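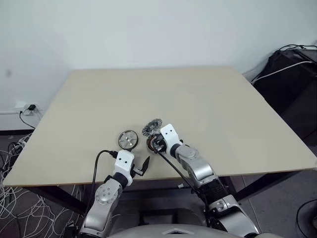

Greywater rebate opens in Neltley, first 458 homes only

Monday, March 14, 2022

Neltley households can put in for the new greywater rebate from this morning. Up to $3000 back on an approved diversion or treatment system, paid after inspection. The shire has money for 458 homes in the first round and says it will not be topping it up before winter.

Applications are through the shire website or over the counter at the Vollimley Road office. Counter is open till 4.30. Bring a rates notice and a quote from a licensed plumber, not a screenshot of one. Renters can apply with a letter from the owner.

What's covered: laundry and shower water going to subsurface irrigation. Kitchen water is out, as it was under the old scheme, because of the grease and food scraps. Toilets obviously out. Simple diverters get the lower rate, which is capped at half the cost of the job. Full treatment systems, the ones with a tank and filter that let you hold water for longer than a day, can get the whole $3000.

Hand-bucketing from the shower onto the garden needs no approval and never has. The shire has had calls about this.

Four streets on the creek side of Fanine are excluded for now. The ground there is heavy clay and sits wet most of the year, and the health officer's report to last month's meeting said greywater would pool on the surface or run off into the creek. Residents in those streets can ask for a site test at there own cost. If the soil passes they go back in the queue with their original date.

Rules on the pipework haven't changed much. Water has to be used within 24 hours unless it is treated. Drip lines need to be buried under mulch or soil and kept well back from the boundary. No sprinklers. No using it on vegies that get eaten raw, though fruit trees are fine. There must be a switch back to sewer, and you are expected to use it when it's raining, when someone in the house is crook, or when there's nappies or bleach in the wash.

Systems have to come off the shire's approved list, which has 11 models on it as of this morning. Two more are being assessed. Several residents at the Fanine hall meeting wanted home-built reed beds allowed, as they are in a couple of shires up north. Answer was no for this round, maybe for the next.

One reed bed is going in regardless. The community garden at the end of Bălan Street got seperate approval last year to run a trial bed off the hand basins and shower in the amenities block. Digging is finished and the liner is down. Planting is set down for April if the rushes arrive. Water from it will go to the windbreak along the back fence and the young street trees, none to the vegie plots.

The shire wants the extra load off mains supply before next summer. Restrictions came in early this season and garden watering was down to two mornings a week by Christmas. A household with a front-loader and a family's worth of showers can keep a fair-sized garden going on its own greywater through a dry spell, according to the notes handed out at the meeting. Low-salt, low-phosphorus detergent makes a big difference, especially with natives. Liquid is usually better than powder. Check the sodium figure on the pack.

Plumbers are already booked up. Three of the local outfits are quoting waits of several weeks, so worth ringing before the paperwork goes in. Once approved, households have 15 weeks to get the job finished and call for inspection. Miss that and the spot goes to the next on the list. Extensions for parts shortages will be looked at, but only if asked for in writing before the deadline.

Systems installed before today don't qualify. Neither do new builds, where the tank or greywater requirement is part of the planning permit anyway.

An info night will be held at the Fanine hall in April, date to be confirmed. Soil test kits will be on hand, and you can bring a jar of dirt from where the drip line would go. Dig down past the mulch for it.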